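《克勒姆旅馆》本月开播，二十一名选手抢一栋楼，规则改了又改

2021年2月7日

Hondora平台终于把《克勒姆旅馆》（Clerham）的开播时间敲定在本月，周三晚八点半首播，一次放出两集，之后每周一集。这档真人秀从去年就开始吹风，预告片换了三版，主打的那句宣传语也换了三版，最新一版叫“住进来，留下来”。上一版是“谁是真正的主人”，再上一版我已经记不清了，大概跟梦想有关。

节目由Tennant制作公司承制，总制片人是阿尔诺特·格伦（Arnout Groen），主持人是瓦伦蒂娜·文丘曼（Valentina Huenchumán）。按平台给出的资料，报名者有752人，最后入选21人，集体住进一家歇业多年的海边旅馆，用50天把它修好、开张、接客。每周淘汰，最后留下的那一位拿走旅馆的经营权。

请注意，是“经营权”。去年放出来的第一份通稿写的是“赢得一家旅馆”，现在的规则页里改成了“获得旅馆的经营权，期限及条件以合同为准”。期限多长，条件是什么，规则页没写。我给Tennant的宣传部门发了邮件，得到的回复是“相关细节会在节目中逐步揭晓”。一份合同的细节要在节目中逐步揭晓，不知道签字的那二十一位是不是也得守着电视等。

先说说大家最关心的赛制。选手分成三组，每组七人，分别负责客房、餐厅和前台。每周有一次“住客日”，节目组请来客人入住，退房时打分，分数最低的一组要交出两个人，由其余两组投票决定谁走。看上去还算清楚。可是在上周的线上发布会上，格伦又补充说，主持人手里有一把“备用钥匙”，可以在任何一次投票之后把刚被淘汰的人请回来。有记者问能用几次，他说“看情况”。又问是看什么情况，他笑了笑，说看旅馆的情况。

看过几年淘汰类真人秀的人，对这种“看情况”应该不陌生。谁有话题，谁就有钥匙。哪个选手在第二集哭得好看，第三集就不太可能离开。往年不少节目还会遮掩一下，用什么复活赛、观众投票之类的说法包一层，这回倒省事，直接交给主持人。
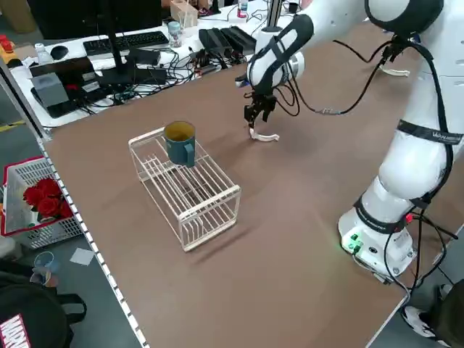
白色机械臂立在棕色桌面一侧，末端装有夹爪。

再说选手。名单还没有全部公布，先露面的是五位：一位前空乘，一位开过三家餐馆又关了三家的厨师，一对已经分手的情侣，还有一位自称“专业住酒店”的旅行博主。分手情侣被分在同一组，据说是抽签抽出来的。抽签过程会不会播出，通稿里没提。

那位厨师在试播片段里占了很大篇幅，几乎每句话都以“在我的厨房里”开头。到片段末尾，前空乘把一摞毛巾往他面前一放，说这里不是你的厨房。这一句配了两次慢镜头，一次特写，还有一记鼓点。我猜它会出现在接下来每一集的开场回顾里，直到我们都能背下来为止。

旅行博主的处境比较微妙。她入选之前，账号上有几条关于旅馆行业的视频，其中一条的赞助商是Kirkby床垫，而Kirkby恰好也是本节目的冠名商之一。节目组说，选角在前，冠名在后，两件事没有关系。可能确实没有关系。只是预告片里二十来秒的客房镜头，床垫上的商标露了好几回，每回都是她在铺床。

至于主持人，文丘曼算是这档节目里让人比较放心的部分。她早年做过几年深夜访谈，后来主持过一档改造老房子的节目，那档节目收视平平，口碑倒不差，原因之一是她肯当着镜头问预算。水管换一遍要多少钱，超支了谁来出，她都问。希望这次还让她问。从试播片段看，她的戏份集中在楼梯口，拿着信封，停顿很久，然后念名字。以她的本事，这样用有些浪费。

发布会上有人请她谈谈对赛制的看法，她的回答不长：“我拿到的版本和你们拿到的版本，也许差一天。”说完格伦把话接了过去。整场发布会里这是我记得最牢的一句。

关于那家旅馆本身，目前能查到的东西也有限。节目用的名字叫克勒姆，片中说它建在一片礁石上方，有三层，歇业前以下午茶出名。宣传册里还讲了一个老店主夫妇的故事，说两人守着旅馆过了大半辈子，最后关门那天把每间房的灯都点亮了。故事很动人，动人到编剧的手印都能看得见。店主姓什么，哪一年关的门，册子里都没有。我问过宣传部门，对方说为了保护当事人的隐私。那灯的事怎么就不用保护了呢。

工程量方面，节目组说所有翻修都由选手完成，“专业人员仅负责安全相关部分”。这句话可大可小。电路算安全，燃气算安全，屋顶算安全，楼梯、护栏、热水、消防通道也都算安全。把这些都去掉，剩下的大概就是刷墙和挑窗帘。预告片里选手们也确实在刷墙，刷了很多遍，有一面墙在前后两个镜头里先是绿色，又是白色，接着又成了绿色。也许他们改了主意，也许剪辑改了主意。

50天的工期听着紧张，放在屏幕上就更难判断了。同类节目的老办法，是在每集开头打一行字，写“还剩多少天”，然后所有人开始奔跑。等到下一集，人们又有空坐在露台上谈心，一谈就是一刻钟。观众对这种时间感早就习惯了，我也习惯了，但习惯了不等于相信。

住客日的客人从哪里来，是另一个没说清楚的地方。他们的打分直接决定谁走，分量不轻。通稿称他们为“真实住客”，发布会上格伦的说法变成了“经过挑选的真实住客”，到规则页的小字里，又成了“受邀参与节目录制的人员”。三种说法放在一起，读者可以自己体会。第一批住客里有一位先生，凌晨两点打电话到前台，要一个煮了四分半钟的鸡蛋。预告片把这通电话放在最显眼的位置。深夜旅馆里确实有各种各样的客人，但这位先生对着电话说话的时候，脸一直很准确地朝着光。 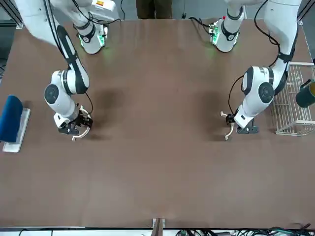 两条白色机械臂安装在棕色桌面的同一侧边缘。

平台方面对这档节目期望不小。Hondora去年下半年推出的两档真人秀都不算成功，一档让前同事合住，播到第四集就从首页撤了下来；另一档让选手蒙着眼睛装修厨房，我到现在也没弄明白是谁批准的。相比之下，《克勒姆旅馆》至少有一个听得懂的前提：一群人，一栋楼，把它弄好。光这一条，就比同期的不少节目强了。

问题是制作方好像不太信任这个前提，一直往里面加东西。除了备用钥匙，还有“秘密房间”，每周有一名选手可以单独进去，出来之后不许说看到了什么；还有“夜班制度”，抽中的人要守一整夜前台，换一次免淘汰的机会；还有每三集出现一次的“老店主来信”，由文丘曼朗读。信是谁写的，同样会逐步揭晓。照这个架势，到第六集，真正在修旅馆的时间还剩多少，我不太乐观。

播出安排也值得留个心眼。首播两集连放，每集五十多分钟，扣掉开场介绍、选手小传、下集预告和上集回顾，正片内容能有多少要看剪辑的良心。第二周起每周一集，另加一个名叫《打烊之后》的衍生谈话节目，请被淘汰的选手回来聊。衍生节目只对付费会员开放。主节目里某些关键对话会不会刚好挪到衍生节目里去，这种事别家做过，平台没有承诺不做。

对此格伦在发布会上的原话是：“观众在主节目里能看到一个完整的故事，在《打烊之后》里能看到一个更完整的故事。”我把这句话来回读了几遍，还是没想通“完整”的上面怎么再加一层。

会有人说，一档真人秀而已，看个热闹，何必较真。这话有道理，我自己也会看首播，多半还会看第三集，因为第三集要淘汰那对情侣中的一个，预告里已经暗示得不能再明显。可较真的地方在奖品。对观众来说它是一行字幕，对选手来说，是辞了工作、住进一栋潮湿的楼里、跟二十个陌生人抢了五十天的东西。奖品到底是一栋楼、一份租约，还是一个挂着名的经理职位，差别很大，这一点不应该留作悬念。

有一位入选者的家属在社交平台上发过一条帖子，问获胜之后旅馆的贷款由谁承担，帖子留了半天就删了。我没能联系上这位家属，也不能确定帖子是否属实，所以不提选手的名字。Tennant对此的答复是“不评论网络传言”。贷款这件事，到目前为止，没有任何公开材料提过有，也没有任何公开材料提过没有。

Tennant过往的记录也给不了太多信心。该公司前几年做过一档面包房竞赛，冠军奖品是“一间属于自己的店铺”，最后落到实处是商场中庭里的一个摊位，租期一季。冠军本人后来在采访里说得很客气，说是一次宝贵的经历。我当时写过那个摊位，去买了一个牛角面包，味道很好，再过一个月去，那里在卖手机壳。

至于评论界，目前看过完整首集的人不多。平台给媒体的预审片只有前二十分钟，后面是一段音乐和一张“敬请期待”的图。就这二十分钟来说，摄影不错，海拍得好看，旅馆外墙那种褪了色的样子也拍出来了。选手之间的火气来得太早，行李还没放下就吵上了，吵的是谁睡靠窗的床。音乐用得太满，连有人拧开水龙头都要来一段弦乐。文丘曼出场时有一段不到一分钟的镜头，她独自走过餐厅，顺手把一把歪着的椅子扶正，没有说话，也没有配乐。要是整档节目都肯照这个拍法来，我会撤回前面一半的牢骚。

另外提醒一句，规则页在过去两周里更新了四次，最近一次更新把“由观众投票产生最终人选”改成了“观众意见将作为最终人选的参考”。页面底部没有标注修改时间，我是拿两次截图对照才发现的。打算投票的读者，不妨在投之前再看一遍当时的版本。投票要先注册账号，注册之后会默认勾选接收Kirkby的促销邮件，勾选框在第二页靠下的地方，字很小。

《克勒姆旅馆》本月周三晚八点半在Hondora首播，《打烊之后》于每期正片结束后上线，限付费会员。

补充：发稿前收到Tennant宣传部门的第二封邮件，说经营权的“初始期限”会在首播当晚公布。邮件没有解释“初始”之后还有什么。首播看完，我会在本栏接着写。

读者留言选登

看到“备用钥匙”我就关掉预告片了。上回追一档野外生存，同一个人被淘汰了三次，最后还拿了亚军，我妈气得把遥控器藏了起来。——海边的豆子

厨师那段挺好笑的，我不觉得有多假，我们店里真有这样说话的人。床垫那个就太明显了。——老周不老

作者能不能别老提牛角面包那家，我也在那里买过，越看越难过。——三号出站口

文丘曼以前那档老房子节目现在哪里还能看？搜了一圈只找到片段。——半糖

编辑回复：目前没有查到正规渠道有全集，有消息会在本栏更新。

楼里二十一个人，三层，分三组，那厕所够不够用？这个比秘密房间重要多了。——修水管的阿丁

说好听点叫真人秀，说难听点就是免费装修队。不过周三晚上我还是会看的，别的台那会儿在放重播。——Miko在南边

问一下，付费会员是指月度的还是年度的？客服回了我一段自动消息，让我“敬请期待”。——豆浆不加糖

编辑回复：平台页面目前写的是“符合条件的会员”，我们已去信询问，尚未收到答复。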